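Report of a Visit to the Illwood Building, Tararach
Submitted to the Quezada Schools Supplies Partnership, 1 September 2019

1. Purpose of the visit

The Partnership is reviewing the way in which small classroom items are stored, issued and returned across its member schools. The present arrangement, under which each school buys its own boxes and trays, has led to a wide range of sizes and a good deal of waste. Members asked that a party be sent to the open day at the Illwood Building in Tararach, where Gelleo keeps a large shared room for work on the sorting and packing of household and desk items. Seven representatives attended. The visit lasted a full morning, with a further period set aside for questions.

2. Arrival and reception

Visitors were received at the side entrance, the main doors being closed for repair. Signs from the car park were adequate, although the second sign was placed too low to be read from a vehicle. Badges were issued promptly. Our hosts gave a short talk on the history of the building, which was formerly used for the storage of paper, and explained the rules for moving through the working area. Bags and coats were left in a cloakroom on the ground floor. The party was then taken round in 2 groups.

3. The working area

The room is of considerable size and is laid out with tables standing well apart from one another. Members who have tried to run a stock room in a converted corridor will appreciate the value of this. The floor is concrete, with lines of black tape upon it, and the lighting over the tables is strong and even. Several of our party remarked that a similar standard of light would be welcome in the Quezada store, where labels have to be taken to the window.

The table tops are pale wood and are kept to a few articles at a time. We were told that this is a firm rule of the room. Articles are brought out for a session, put in their boxes, and taken back to the shelves before the next set is fetched. The catalogue from which they are drawn runs to 63 entries, each with its own card giving the name, the usual container and any point of care.

4. Boxes and contents

The party was chiefly interested in the storage boxes. The tinted, see-through kind is favoured for scissors and similar items, as the contents can be checked with the lid on. The Partnership's own boxes are for the most part solid grey, and staff must open each one to learn what it holds. Softer articles and those of awkward shape were discussed at some length, and opinion in our group was divided on whether these should be boxed at all or simply placed in an open tray.

Tables and articles at the Illwood Building, Tararach
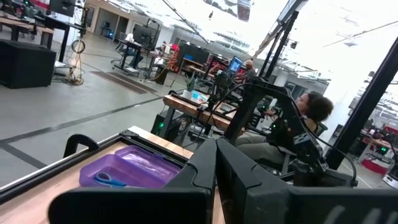
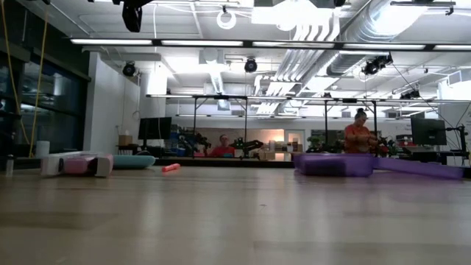
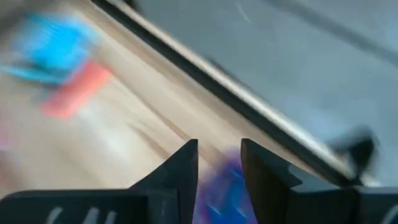

5. Questions put to our hosts

The representatives asked how often lids are lost or broken. We were informed that spare lids are ordered with each batch and that up to 17 are replaced in a year. The cost of a replacement lid is small, but delivery is slow and orders placed in October tend to arrive after the winter break. It was suggested that the Partnership combine its orders with those of neighbouring bodies.

A question was also asked about scissors. Gelleo does not store them with paper goods. Our own practice varies from school to school, and in two cases they are still kept in open jars on a window sill.

On the matter of labelling, our hosts prefer a printed card inside the box to an adhesive label on the outside, having found the latter hard to remove. The cards are cut to one size and can be turned over and used again.

6. Points for consideration

Members are invited to consider whether see-through boxes should be adopted for all new purchases, and whether existing grey boxes should be kept for paper only. A trial in one school would be sufficient to establish how staff take to the change. The catalogue card used at Tararach could be adopted with small alterations, and a blank copy has been lodged with the Partnership office.

It is further proposed that the lighting in the Quezada store be inspected before any new shelving is ordered.

7. Expenses

Travel was by shared minibus. Refreshments were provided by our hosts without charge. Claims for parking should reach the office by the end of the month, with the receipt attached.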